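Nenatora members' letter
Aug 29, 2018

Workshop rooms on Macedo Street open for evening rental

Dear members,

We are glad to inform you that the second floor of the Macedo Street building is now open for rental in the evenings. The work took longer than we hoped, mostly for the new wiring, and we thank the neighbors for their patience with the noise in August.

There are three rooms. The biggest one has 928 square feet and can be reserved for classes or meetings. The two smaller rooms are for quiet work — sewing, drawing, repair of small things. The price for one month is $600 for the big room, and members who joined before this summer pay the old price until the end of the year.

Please remember that the key must come back to the Jelov Street office the next morning. The heating is switched off at night and will not be changed before winter. Bicycles stay in the yard, also when it rains.

We have received 31 requests already, so the calendar fills quickly. Solange Toledo answers all questions about dates and deposits, and she prefers to be written by email.
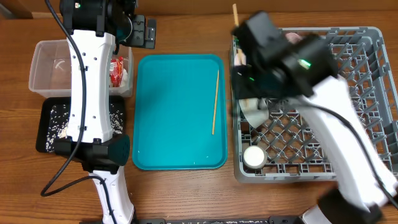
A wooden table with a teal tray between two robot arms.

The lending shelf from Feveck is moved to the second floor too. It holds hand tools and some books, and each item can be kept for two weeks. If you bring something back damaged, please leave a note with it.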